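Chapter 4
Choosing a Two-Arm Bench Kit
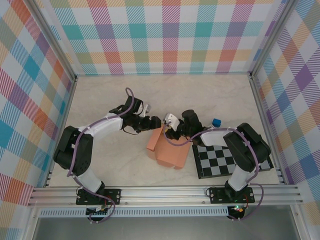 In the first three chapters we treated the robot arm as something already on the bench. We looked at joints, at reach, and at how a controller turns a target position into motor commands. Most readers, though, will at some point have to pick an arm, or a pair of them, and live with the choice for several years. This chapter is about making that choice with a small budget and a limited amount of space.

We will work from one product all the way through, the Girmont bench kit, and bring in the Ristier kit where the two differ in a way that matters. Both are sold to colleges and small labs. Both come as a pair of arms with grippers, a power supply, and a software license. The Girmont costs $1598 in its basic form. The Ristier costs more but arrives assembled.

4.1 What a bench kit has to do

A pair of arms is bought for tasks that one arm does badly. Closing the flaps of a cardboard box is a good case. A single gripper can push one flap down, but the flap springs back as soon as the gripper moves to the next one, and the box slides. With two arms, one holds while the other works. Passing a small part from one gripper to the other is another case, and so is placing a block on a marked square while the second arm steadies something nearby.

These tasks sound simple. They put demands on a kit that a product page rarely mentions:

The two grippers must be able to meet over the middle of the table with some room to spare. Reach is normally quoted for one arm stretched straight out, and an arm in that position has very little freedom left to turn its wrist.

The bases must not move. If one base shifts a small amount, every stored position for that arm is wrong, and the error shows up as a missed grasp.

The cables must follow the arm through its whole range without pulling tight. A cable that looks fine when the arm is folded may catch when the elbow comes up.

4.2 Mounting

Arms can be clamped to a table edge, bolted to the table itself, or bolted to a rail. Clamps are cheap and come loose. Bolting to the table is solid but fixes the spacing for good. A rail lies between the two - the base plates can be moved sideways and tightened again, and the arms stay in line with each other.

Girmont supplies clamps and charges $75 for the rail set. Kelechi Balogun, who ran the teaching lab at Zonolia when the first kits were installed there, bought clamps for the first year and rails for the second. Her log for October of the first year records 18 recalibrations on one bench. She did not keep a log for the second year, so we cannot give a fair comparison, but the clamps were not used again.

With either mount, set the distance between the bases before doing anything else. Write it down. The Girmont software asks for it during setup and does not ask again.

4.3 Cables and electronics

Each Girmont arm has its own control board, mounted low at the base, and one cable that runs up to the gripper. The cable is fitted by the buyer. Leave a loop at the shoulder and another above the wrist, and tie the cable down firmly at the base plate so that any pull is taken there and not at the connector. The manual shows the loops smaller than they should be.

The Ristier routes its cable inside the links. This looks neat and avoids snagging, but replacing a broken cable took us about 21 minutes per joint.

4.4 The software license

Both kits run under Etim, a control package with a graphical editor and a scripting mode. The license sold with the Girmont covers one bench. It does not cover a second computer used for planning offline, and several buyers have found this out after the order was placed. Check the license terms against the number of machines students will use.

Before reading on, make a short list of the tasks you would want a two-arm bench to carry out in your own setting. Section 4.5 uses that list to work out the reach and payload you need.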